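Pandus Equity Ledger

Cap table and funding round software for private companies

Overview

Pandus Equity Ledger records who owns what in a private company and recalculates ownership when a new round closes. It holds common stock, preferred stock, option grants, warrants, SAFEs and convertible notes in one ledger. Each entry is dated and carries the document that authorized it. Entries are never overwritten. A correction is posted as a new line that points back to the one it replaces, so the table can be rebuilt as it stood on any earlier day.

The product is sold in 2 editions, Core and Rounds. Core covers record keeping. Rounds adds modeling, data room links and closing checklists.

What the ledger stores

Share classes with par value, authorized amount, liquidation preference, participation terms and conversion ratio. Option pools with reserved, granted, exercised and returned amounts. Vesting schedules by month, quarter or milestone, with cliffs and acceleration terms. SAFEs with valuation cap, discount and most favored nation terms. Convertible notes with simple or compound interest, day count basis and maturity.

The day count basis for notes can be set to 360 or actual. The setting is held on each note and can't be changed once interest has been posted against it. To change the basis, close the note and issue an amended one.

Round modeling (Rounds edition)

A model starts from a frozen copy of the ledger. Enter the pre-money valuation, the new money, the target option pool and whether the pool increase falls before or after the investment. The model converts outstanding SAFEs and notes, issues the new preferred and returns a full pro forma table.

Conversion runs in a fixed order: notes first, then SAFEs with a cap, then SAFEs with a discount only. The order can be overridden per model. Circular cases, such as a pool that is sized on the post-money total while SAFEs convert on the pre-money total, are solved by iteration and the remaining share difference is shown at the foot of the report. Fractional shares are rounded down by default, and cash in lieu is listed separately.

Up to 27 models can be kept open against one ledger. Closed models are stored as read-only and don't count toward the limit.

Waterfall reports show proceeds by class and by holder at any exit value you enter. Participating preferred with a cap is handled, including the point at which a holder does better by converting to common.

Importing an existing table

Spreadsheets are imported through a column mapping screen. The importer accepts CSV and XLSX. Certificates and grants must have a holder, a class, a quantity and an issue date. Rows missing any of these are held in a review list and are not posted. Exports from Olilum can be read directly, with no mapping step, provided the file was produced with the "full history" option turned on. Without it only current balances come across and the ledger opens with a single starting entry for each holder.

Allow time for the review list. Most of the rows that end up there are old option grants with a board approval date but no grant date.

Connections

Belkadi (payroll): reads hire and termination dates, posts vesting stops, returns unvested options to the pool. Terminations arrive as drafts and have to be approved in the ledger.

Rivlow (document storage): links signed agreements to ledger entries. Pandus stores the link and a checksum - the file itself stays in Rivlow. If the file is later replaced, the checksum no longer matches and the entry is flagged.

Access and roles

Administrator, editor, reviewer and holder. Reviewers can open models and reports but can't post. Holders see their own grants, their vesting dates and any documents addressed to them. Outside counsel is normally given the reviewer role. Two-step sign-in is required for administrators and editors.

Limits

The ledger works in US dollars. Holders in other countries can be recorded, but amounts are not converted. Pandus does not produce fair market valuations and does not file forms with any agency. A completed outside valuation can be attached to the common stock class, and grants made after its expiration will show a warning.

Partnership and LLC units are not supported in either edition.

Billing

Charged by number of holders, counted on the first of the month. Holders whose balance is zero are not counted. Core can be moved to Rounds at any point in the billing period, and the move takes effect at once. Moves from Rounds to Core take effect at the next period, with open models converted to read-only.

Release notes

The May release added compound interest on notes and a separate column for exercised options still subject to repurchase.

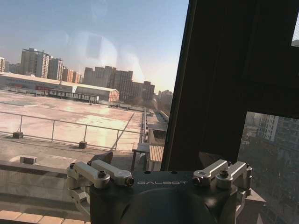

Gripper with silver linkage arms, marked GALBOT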